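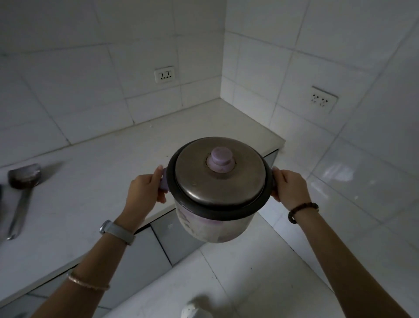 **What is the hardest part of cleaning up a kitchen after dinner?**

Deciding where the pots go. Washing them is boring but simple, and everyone in my group agreed on how to do it (more or less), while we disagreed about where a clean pot belongs nearly every night of the project.

# Putting the Kitchen Back: a home project report

Home Management, spring term, Prirkham

## How I picked this

I wanted to do meal planning, like half the class, and Ama Mensah talked me out of it by asking what I did in the hour *after* dinner. I didn't have much of an answer. I said "clean up, I guess," and she said okay, go write down what "clean up" means, and that was my topic.

So I kept a notebook through April and most of May. My project partner was Nikau Mahuika, who cooks a lot more than I do and has very firm feelings about woks. We took turns. One of us cooked, the other cleaned up and made notes, and then the cook added comments the next morning after looking for things and not finding them. Those morning comments ended up being my favorite part of the notebook, even the rude ones.

We logged 24 cleanups altogether. A few are barely a line long ("soup, one pot, done") and I kept them in anyway.

## What I was trying to find out

My proposal had a long list of questions and I dropped most of them by the second week. What was left:

- How long does it take to get from the last bite to a kitchen you could cook in again?
- Which items slow it down?
- Does it help to give every pot and pan a set place?

## The first two weeks

We didn't change anything at first. We just cleaned up the way we always had and timed it from when the first thing got picked up. A normal dinner took us around 50 minutes, which shocked me! I would've guessed half that. But reading back over the notes I can see where it went, and hardly any of it is scrubbing. It's walking a pot over to one counter, putting it down, moving it to get at the plates, putting it down again, lifting the lid to see if it's clean inside, putting the lid back, and so on until somebody finally opens a cabinet.

Ama calls this "parking." Once she'd given it a name I saw it everywhere. I park things constantly. My mother parks things. I parked a colander on a chair at my aunt's place in Trosness and she sat on it (she was fine, the colander is now sort of an oval).

The worst parkers in the log were lidded pots. You pick one up with both hands, so you can't open a cabinet door, so you set it on the counter to open the door, and then you notice something else that needs doing. I wrote "lid pot on counter AGAIN" so many times that I shortened it to LPCA.

Ladles were sneaky too. They take up a long strip of counter for something so skinny, and they always seem to be pointing at whatever you need to wipe next.

## Washing order

The textbook we use (Wegener, the chapter on kitchen routines) says glasses first, then plates, then pots, then anything greasy. Nikau disagreed with this strongly. Nikau's order is wok first, while it's still easy, and then everything else in clean water afterward. We argued about it through an entire sinkful and then agreed to alternate.
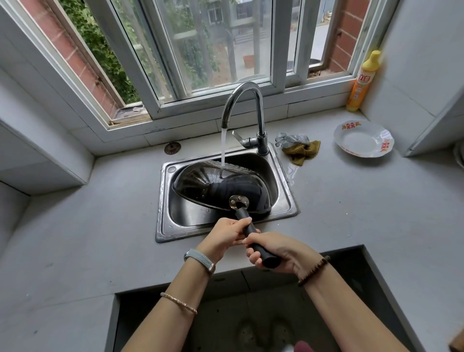 Order matters a lot more when you only have one basin to work with, and I don't think the textbook really had that kind of kitchen in mind. With two basins you can let the big stuff wait on one side. With one, a big pan just takes over. A dark wok bottom-up under the faucet with the water sheeting off it pretty much fills the job on its own, and both hands are on that long handle the whole time, so glasses have to wait whether the chapter says so or not. Nikau's other argument was that the outside of the pan gets forgotten. I'd honestly never rinsed the back of one in my life before this project, I'd only ever cared about the side with the food on it, and it does feel different to pick up afterward. I've come around on this one. The spot where the handle joins the pan needs a separate going-over as well, with the cloth wrapped around one finger, since grease likes to collect around rivets.

What we settled on, after a lot of crossing out:

1. Scrape everything first, before any water.
2. Wok or frying pan, both sides, and the handle joint.
3. Fresh water. Glasses and plates.
4. Lidded pots last, and wipe under the rim of the lid.
5. Wring out the cloth and hang it up.

Step 5 we forgot more than any other step. I have no excuse. A bunched-up cloth next to the sink looks finished somehow, your eye just slides right past it.

About step 4: a lid with any kind of soft rim needs drying underneath or you get a ring of water on the counter later. I'd like to say I learned it from the reading but I learned it from a ring of water on the counter.

## Giving everything a place

For the third week on, we set places. We did this on paper first, at the table, with a drawing of the kitchen, and it took most of an evening and a lot of crackers. I wanted to go by size (big things low, small things high). Nikau wanted to go by how often we used them. Ama looked at both drawings and asked which one of us was going to be tired when we used it, which I thought was an unfair question, but okay, we went with Nikau's.

The rules came out like this:

- The everyday pot gets the cabinet closest to the stove, front and center, with the lid on.
- The frying pan can stay on the stove overnight if it's clean and dry. (I lost this vote.)
- Nothing lives on the corner of the counter.
- Serving things go back the same night, even if company is coming tomorrow.

The corner rule is the one I'd defend to anybody. Corners are where parking turns permanent. You push something back to get it out of the way, and because it's out of the way it never bothers you enough to move it, and then there's something in front of it. At my grandmother's old place in Trumau there was a corner with a mixer in it that I believe had been there longer than I'd been alive.
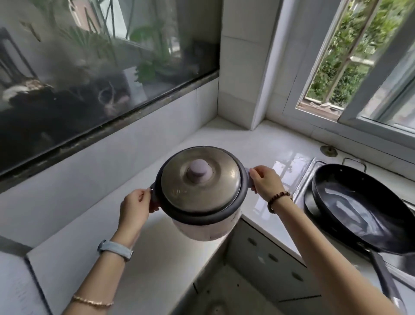

*Fig. 3. Lidded pot lifted clear of the corner counter, frying pan on the stove.*

The frying pan rule bugged me for a while. I like a bare stove. But I have to admit the log is on Nikau's side, because whenever we put the pan away it came out again the next morning for eggs, and the cabinet it was supposed to live in was the deep one where you have to kneel. I stopped fighting it in May. We did add a condition, which is that the handle gets turned in toward the counter and doesn't stick out where a hip can catch it. I caught it twice with my hip before we added the condition.

We also tried a thing I called the "one trip" rule, where once you pick up a pot you aren't allowed to set it down anywhere except its place. Sounds great! It means the cabinet door has to be open before you start. So now the person cleaning up goes around and opens the doors first, and the kitchen looks like it's been robbed, and you do have to watch your shins. But the parking mostly stopped. LPCA shows up only once in the notes after that, and that night the phone rang.

## Results

By the end a normal dinner was taking us 40 minutes. I'd hoped for a bigger drop, and I moped about it some, but Ama pointed out that we'd also started doing things we used to skip, like the backs of pans and the rim of the lid and the wall behind the stove. So the time went down while the amount of work went up a bit. I can't separate those two properly with the notes I have. If I did this again I'd write down each task with its own time, and I'd ask the other person to hold the timer, because stopping a timer with soapy hands is terrible and a few of my numbers have question marks next to them.

The morning comments changed more than the times did. Early ones from Nikau:

> where is the lid. where is the POT

> found ladle. do not want to talk about where

And from the last week:

> all fine

> all fine. somebody left the cloth wet

(me, sorry)

## Things that went wrong

- I lost two pages of the notebook to a spill. I rewrote what I remembered and marked those entries with a star.
- We ate out more than planned in the middle of the project, so there's a gap.
- We both knew we were being timed and I'm positive we hurried on some nights, especially after the first good result.
- The drawing of the kitchen wasn't to scale, and one cabinet turned out too shallow for the pot we'd assigned to it. We swapped it with the baking stuff.
- Two people is a tiny group. My sister stayed over one weekend and parked everything everywhere, so I'd guess the rules only work on people who were at the table when they got made.

## What I'd do next

I'd like to try it with a bigger household, and with kids in it, since they can't reach the same places and probably have their own opinions about where a pot goes. Nikau wants to do a whole project on woks and drying (towel or burner, it's apparently a big fight in that family) and I've said I'll help as long as somebody else does the timing.

I also want to look at lids stored on pots compared to lids stored separately. We kept ours on the whole time and never tested the other way. It takes more shelf room for sure, but I haven't gone looking for a lid since April.

The notebook is in the folder with this report. The purple pen is me and the pencil is Nikau.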